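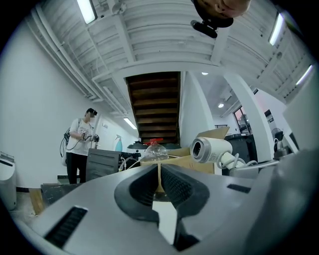

View from the wrist camera of a hand-held gripper; a second operator holds another gripper at left.

Handheld gripper demonstration is a method of collecting training data for robot manipulation in which a person performs a task with a gripper held in the hand, in place of steering a robot arm from a distance. The gripper carries a camera close to its fingers, and the recorded video, the path of the tool through space and the opening of the fingers are later used to train a control policy. The policy is then run on a robot arm fitted with fingers and a camera of the same shape.

The method belongs to the wider field of imitation learning. It is related to teleoperation and to kinaesthetic teaching, in which the arm itself is pushed through the motion by hand.

Equipment

A typical tool consists of a plastic body with a handle, two fingers driven by a trigger or slider, and a wide-angle camera fixed to the body. The fingers are commonly soft and ribbed or padded on the inner face, so that they give slightly when they close on an object. Padding with a fine surface pattern improves grip on smooth plastics and card.

A fisheye lens is preferred in most designs. It keeps the fingers, the object and a large part of the room in view at once, at the price of strong bending of straight lines towards the rim. The distortion is usually left in the images given to the policy, as flattening them would reduce the detail near the centre. Part of the tool's own housing is always in view, and some systems mask this region before training.

The Merkum tool records video, an inertial signal and finger width on a single clock. The later Cukia design moved the battery and recorder off the tool and into a backpack joined by cables, which lowered the weight carried by the wrist but restricted the operator's turning movements.

Pose recovery

The position of the tool must be known for every video frame. Two approaches are in general use.

In the first, the camera's own images are matched against a map of the room, normally with help from the inertial sensor. No outside equipment is required, and data can be gathered in kitchens, workshops and offices. Tracking tends to fail where the view is filled by a plain wall or by a large object held close to the lens.

In the second, printed square markers are fixed to the tool and observed from another viewpoint. A single flat marker is lost when the wrist turns, so markers are often placed on the faces of a cube. With two faces visible the estimate of rotation is steadier, since the corners used in the calculation no longer lie in one plane.

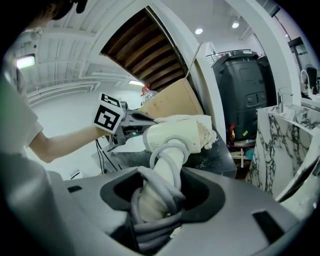

Two-handed work adds the problem of relative pose. Each tool may be tracked well on its own and still disagree with the other by enough to spoil a handover, where one pair of fingers must release an object that the other has already closed on. Direct sightings of one tool by the camera of the other can be added as a constraint when the two paths are solved together. The correction is applied only to frames in which the marker is sharp – motion blur produces false corners more often than it produces none.

Data processing

Recordings are cut into episodes, each holding one attempt at the task. Episodes with lost tracking are removed or trimmed. The remaining paths are expressed relative to the current position of the tool, so that the policy does not depend on where the room's origin was set.

Delay must also be handled. Camera, finger sensor and robot arm each respond at a different speed, and a policy trained on perfectly aligned data will act late on real hardware. The usual remedy is to measure each delay separately and to send motion commands ahead of time by the same amount.

Results

The Kusuma study collected 2000 episodes of household object handling with paired tools. After filtering by tracking quality, 94 per cent were kept. Most of the rejected episodes came from passages where both cameras faced the same worktop at short range. In 123 trials on a two-armed robot, the policy trained on jointly solved paths completed the full sequence in 80 per cent of cases. The study did not report results for objects with trailing flexible parts as a separate group, although cords and hoses were present in the training set.

The Valora project repeated the procedure with a different arm and found that success depended heavily on matching the distance between lens and fingertips. Policies transferred poorly when the robot's camera was mounted further back than on the hand-held tool.

Limitations

A human wrist can reach poses that a robot arm cannot, and paths recorded by hand may pass through joint limits or exceed the arm's speed. Such episodes are commonly found by replaying the path in a kinematic model before training.

Most tools record no contact force. A person adjusts grip by feel, and this information is missing from the video except where the fingers or the object visibly deform. Tactile pads have been fitted to several versions of the Cukia tool, but the added wiring shortens the life of the fingers and the signals drift with temperature.

See also

Imitation learning
Teleoperation
Fiducial marker
Visual–inertial odometry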